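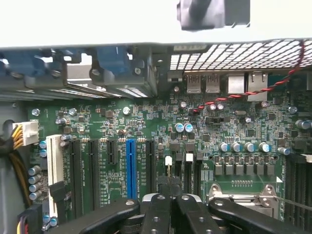
The wrist view during a teaching run, with the gripper reaching into a computer case.

Teaching by hand: your questions
By the Wulero bench team
21 May 2026
3 min read
14 shares | 5 comments

What do you mean by "showing" the robot a job?
Someone does the job through the robot, start to finish, and we record the lot. You can hold the arm and guide it, or sit at the Laline desk and steer it from across the room. Both work, and both are great fun once your shoulders relax!

Why old computers?
They're wonderfully fiddly. One board can have a long white slot, a bright blue one and several black ones side by side, with power wires coming in at the edge and a red-and-black pair curving in past the ports. A person copes with that clutter without thinking, and we'd love the arm to learn the same knack.

Hand guiding or remote control?
Hand guiding is quicker to pick up, so we start everyone there. For work inside a case we prefer remote control (your own hands and sleeves stay out of the wrist camera's view, and the robot only learns from what it can see).

How many goes does it need?
More than you'd hope, fewer than you'd fear. Our first plug-pulling set, Rundulier, had 141 runs and managed simple cases. The current one has 2,693 and copes far better when a cable lies somewhere new. A good afternoon adds up to 60.

I fumbled halfway through. Should I start again?
Please don't! If you missed the plug and then recovered, keep it. Those recoveries are gold. Only bin a run if you hit the stop button or the camera feed froze.

How do I avoid snagging wires?
Come in slowly from above, pause, and look at the wrist view before closing the fingers. Power to the computer is off and the lead is out before anyone starts.

Can I try it without a robot?
Yes, the Bermúdez practice program runs on an ordinary laptop with a game controller. It has no loose cables yet. We're working on those, and the first floppy, wobbly version should be ready to play with soon.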